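Blue clip lids - keep or bin??
Kitchen & Storage > Decluttering

vomley_jo
Doing the box cupboard. Loads of these blue clip lids, not one box to go with them. Keep or chuck? Ours are from the Zurnwood set I think, bought last August. 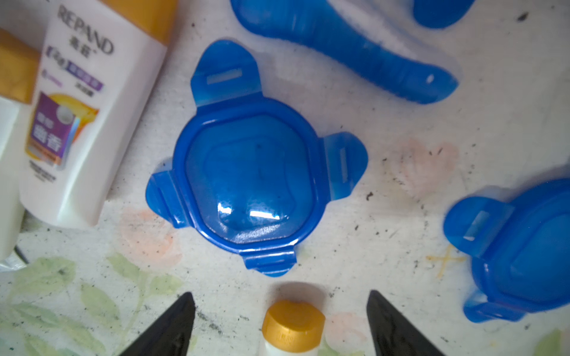

One of the lids, domed middle, clip tabs on all four sides

Lovisa Moen
Bin. If the box hasn't turned up by now it wont.

citar476
Disagree. Check the tabs first - they always go at the hinge. If all 4 still bend fine, keep 2 as spares and recycle the rest. Domed ones are good upside down under plant pots too.

Lovisa Moen
Plant pots, really? That's how my cupboard got like it did.

Joar Solheim
What's the white bottle with the yellowy cap, says REPAND? Laundry stuff?

vomley_jo
No idea sorry, cant read the Chinese.

Joar Solheim
Fair enough. I'd measure them. Clip lids look the same and then they're 3 mm out and won't shut. Had that with two from Citar, drove me mad.

citar476
^ this. Also hold it up to the light, you can see specks and scuffs in see-through plastic. Mine went cloudy from the dishwasher.

vomley_jo
Scuffs yes, plenty. Ok keeping two, rest can go to the tip. Will try the plant pot thing

Lovisa Moen
Still say bin the lot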